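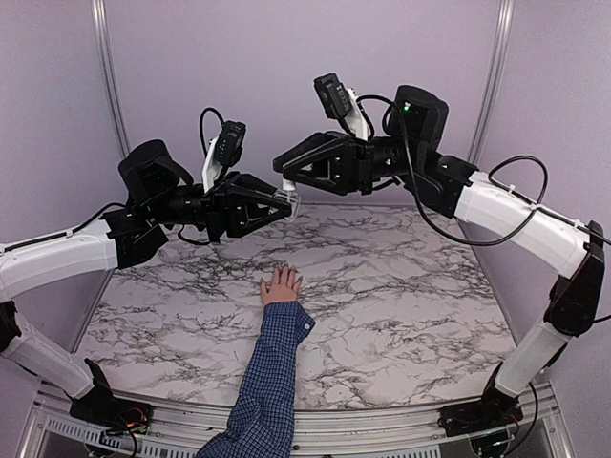 Two-arm cell at the Horeck bench, with a hand on the table below the grippers.

Progress report to the Truvarier equipment fund
Period: May to date
Prepared by Divya Murthy
20 Sep 2018

Where we are

The first cell is assembled and in use. The second has not been ordered, and I am recommending that we keep it that way until the spring budget round. The reasons take up most of this report, so anyone who only wants the money can skip to the section headed Spending.

The original proposal said that two arms facing each other over one table would let us try small handover and holding jobs that a single arm can't manage. That part of the argument still stands. The proposal also said the cell would be "ready for general use within the first period," and I would not sign that sentence today. It can be used by two people in the group who know its habits. Everybody else needs one of those two standing next to them.

What was bought

The arms came as a pair, each on its own base at a front corner of the table, each with a parallel-jaw gripper and a small camera mounted over the wrist. The enclosure panels and aluminum framing were ordered separately from Rashidi, and they went together without trouble. I had expected the framing to be the slow part.

The tabletop has a marble pattern with a lot of gray and black veining in it. It was picked from the supplier's standard list and I did not give it a second thought at the time. I am now in two minds. A busy background may make it harder for the wrist cameras to pick out small pale parts, and we have ordered a plain gray mat so we can compare the two properly. I don't want to blame the table before that test is done, and I also don't want to buy a second one like it.

Cabling is my main complaint. The cables run along the outside of the arms and hang in loops near the elbow and wrist. The sales material showed none of this. When both arms work toward the middle of the table there is not a lot of spare space, and every new routine has to be checked slowly for snags before it is run at normal speed. We asked the vendor for a guided cable kit. They have one, it costs extra, and it was not in their first quote. I think it should have been.

Work to date

We have run 130 logged sessions on the cell. Of those, 53 were setup, calibration or fault finding and produced nothing we could use. I have seen the vendor's note calling this a normal share for a new installation. Perhaps it is, but the plan we submitted allowed for far less, and it was the vendor who gave us the planning number.

The remaining sessions covered single-arm picking, two-arm holding of small parts, and passing a part from one gripper to the other. Picking is dependable enough to hand over to other staff once the written procedure is finished. Passing is not. The grippers have to come very close to each other to do it, and a small error in either arm's position is enough to spoil the attempt. Recalibrating helps for a while.

A fair amount of time also goes on work done with a person's hand on the table. The written rules for this were thin when the cell arrived - two paragraphs in the manual, one of them about cleaning. We have drafted our own and sent them to the site safety office for comment. Until they come back, only the two trained users may reach in while the arms are powered.

Spending

The first cell came in over budget by 9 percent. Freight and the extra camera brackets account for most of that. The cable kit, if we buy it, is on top.

We had set aside 300 hours of staff time for installation and training. All of it is gone, and the training is only half done. I would ask the fund to note this figure in particular, as the proposal for cell two assumes that the second installation will need almost no staff time at all. I can't find any basis for that assumption in our own records.

The Brarkasine quote for spare gripper fingers is attached separately. It is cheaper than the vendor's and the delivery terms are better. We would like approval to place that order now, whatever is decided on the rest.

The case for a second cell

The vendor's discount on a second cell runs out at the end of the quarter, and we have been reminded of this several times. It is a real saving on paper. Set against it are the unbudgeted cable kit, the open question about the tabletop, and a handover task that does not yet work well enough on the cell we own. Buying another would give us the same problems twice and leave the same two people to look after both.

If the discount lapses, I expect we will be offered another one.

Requests to the fund

1. Approve the Brarkasine order for gripper fingers.
2. Approve the cable kit for the first cell, subject to a written quote that includes fitting.
3. Move the second cell to the spring round, with no deposit paid before then.
4. Allow more staff hours for training. I will send a figure once the procedure for picking has been tried by someone who had no part in writing it.

Still open: results from the gray mat, comments from the safety office, and an answer from the vendor on whether the cable kit affects the warranty. We have asked them that last one twice.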